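4. Seasoning and first cleaning of your Gomano griddle plate

Good news: this is the fun part! The plate ships with a thin coat of protective oil, and once that's off you can start building a surface that eggs slide right across.

4.1 Taking off the shipping oil

1. Lift the plate out by both handles and set it in the sink.
2. Run hot water over it and add a squirt of dish soap.
3. Scrub both sides with the green face of a scouring sponge, working along the grain of the metal.
4. Rinse, then dry with an old towel. Get into the corners of the grease channel, where water likes to hide.

Note: Soap is fine at this stage. After seasoning, hot water and a plastic scraper will handle nearly everything.
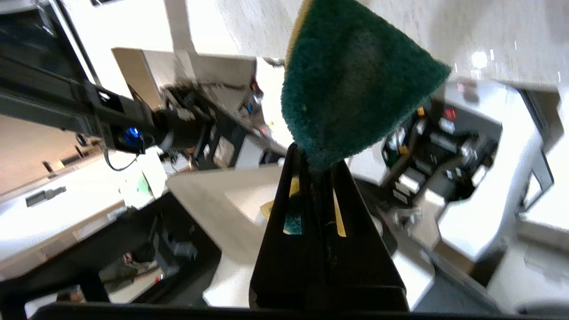
5. Put the dry plate over low heat for 5 minutes to drive off any water left in the pores.

CAUTION: The handles get as hot as the plate. Use oven mitts on both hands.

4.2 First seasoning

1. Let the plate cool until you can touch it comfortably.
2. Rub on a very thin layer of canola oil. Wipe it back off with a clean cloth (really, wipe it like you made a mistake putting it on).
3. Bake upside down at 221 °C for one hour.
4. Leave it in the oven to cool, then repeat steps 2 and 3.

Two rounds will give you a nice bronze color. It keeps getting darker and better with every batch of pancakes!

If the surface feels sticky, the oil went on too thick. Bake it again with no new oil.

For the folding stand, see section 5.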